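Wallon hand-held gripper, two-finger, by Cirnent

In stock, ships from Stokton. Page updated 7th October.

The Wallon is a gripper you hold and work yourself, with the camera on the tool, for recording handling tasks that a robot arm will do later. Same fingers fit the arm version, so what you record by hand carries over. We sell it as a kit or as fingers only if you already own the body.

What it's good at: long bendy stuff. Tubing, hose, cable, soft profile. Most two-finger tools we tried lose a tube as soon as it gets any curve in it. Wide pads, set well apart, so the part is held at two places and stays put between them.

In the kit
Body with handle and trigger
One pair of fingers, black, bushings fitted
Two pairs spare pad linings
Camera mount (camera sold seperately)
Hex keys, small bag of screws
Printed setup sheet, one page

Weight with fingers on, 838 g. Without, have not put it on the scale yet, will add. Cable supplied is 261 cm, longer one on request — ask before ordering, we cut them to length and can't take them back.

Tubing work

Gamage had an early kit for clear plastic tube. Their job is picking up a length, bending it to shape and feeding the end to a fitting. Clear tube is a pain for cameras, shine everywhere and edges that vanish, so keep the lights off to the side if you can. Dark fingers help. You can tell where the pads end and the tube starts.
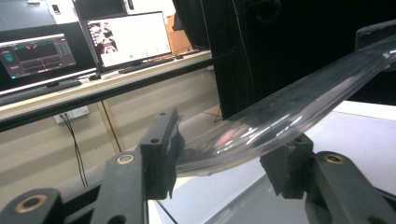 Wallon fingers on clear tube, both pads gripping, bend running up to the right.

Squeeze gently on thin wall tube. The trigger has a lot of travel in the first half and gets strong fast after that. Zuzanna Dudek did the trigger spring and she would like everybody to stop swapping it for a stiffer one. Fine. But if you do swap it, the warranty on the linkage is gone.

Wear and spares

Linings are the wear part. Front edge goes first, it frays a bit and starts to overhang the pad. A little fraying is OK, trim it with a sharp blade. Change the lining when it lifts or when the tube starts to creep in the grip. Takes a few minutes, screws come out from the top face of the pad. Do not overtighten, the threads are small.

Bushings: leave them alone. No oil. Wipe dust off with a dry cloth. If a finger feels sloppy side to side send us a short video and we'll tell you if it's the bushing or the linkage.

Lining pack, 33.00
Finger pair, price on request
Full kit, 900.00, tax and shipping extra

Questions we get

Does it fit other makers' bodies? No. Adapter plate is planned for November, no promises.

Left handed? Yes, the trigger works from either side.

Can I wash the pads? Damp cloth only. Solvent eats the glue under the lining.

Do you do custom pads? Yes, send a drawing or just the part itself. Volkan Ertürk handles those, allow extra time becuase he makes them one by one.

Orders and spares through the contact form. Put the serial number in the message, it's on the underside of the handle.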